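How to sort out a muddled toy kitchen (and keep it that way)

Posted June 29, 2026 by Fouad Cherkaoui

If you have a small person in the house, or grandchildren who come at weekends as ours do, you will probably know the toy kitchen problem. It starts off beautifully. Then six months go by and the saucepans are under the sofa, half an aubergine is in your slipper and the lid belonging to the good pot hasn't been seen since April. I have sorted ours out more times than I care to admit, and I think I've finally got a way of doing it that doesn't take the whole afternoon and doesn't end in tears (mine, usually).

What you'll need

A clear table, the darker the better if you have the choice, as small pale pieces show up nicely on it. A washing-up bowl of warm soapy water. Two old tea towels. An old toothbrush. A shallow box or drawer, and ours is a Suderance one, 83 cm long, which slides under the bed in the back room with just enough space left over for my knuckles.

Step one: gather everything up

Go round the house with a bag and be nosy. Look behind cushions, in coat pockets, in the doll's pram and in the real kitchen too, where I once found a toy egg sitting quite happily in the egg rack. Don't sort as you go. I know it's tempting, but you'll only end up sitting on the stairs with a carrot in each hand trying to remember what you came up for.

Step two: put the pans and dishes out first

Start with the things that hold other things. Pots, saucepans, bowls and trays all go on the table, spread out well, with lids on whichever pots they fit. I used to begin with the food, and it rolled everywhere! If the dishes are out first, every bit of food has somewhere to land.

Step three: give each dish a job

Now share the food out among the dishes. Carrots, whole or cut, can go in the saucepan. Eggs sit well in a bowl, where they can't wander off. Green vegetables go on a tray, which is handy for the cut sorts because you can see at once which pieces you've got and which you haven't.

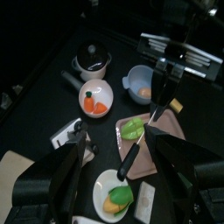

Don't be too strict about it, though. My granddaughter firmly believes that eggs live with sausages, and in her kitchen they do. What matters is that the groups make sense to whoever plays with them, so ask before you decide. You'll get a longer answer than you expected, so put the kettle on first.

Building blocks always turn up too. I used to send them straight back to the brick box, but at our house they are butter, cheese and sometimes soap, so a few are allowed to stay. Put them to one side until the end and let the cook choose.

Step four: wash what can be washed

Plastic pieces can go in the soapy water for a few minutes. Use the toothbrush on any grooves, particularly on the leafy sorts of vegetable, where biscuit crumbs like to settle. Wooden pieces should only be wiped with a damp cloth and dried straight away. Pieces with hook-and-loop dots need a bit of patience. Pick the fluff out with a pin (a grown-up's job, please) and they'll stick again almost like new.

Lay everything on the tea towels and leave it longer than you think you need to. Hollow pieces hold on to water, so give them a good shake.

Step five: put it away in the same groups

This was where I always went wrong. I'd sort it all so carefully, then tip the lot into one box. Now the food goes away in its dishes. The saucepan goes into the drawer with the carrots still inside it, the bowl with its eggs, and the trays lie flat along one side. Pots with lids can hold the tiniest things.

If you like labels, draw them. A picture of a carrot will do far more for a three-year-old than the word, even if yours looks like a traffic cone, as mine does.

A few odds and ends

Halves with no partner go in a jam jar on our shelf. Give them until the next sort-out before you throw any away, as the missing half of our lemon came back after 100 days in a wellington boot.

Next time I'll go through the dressing-up trunk, once I've found the key to it.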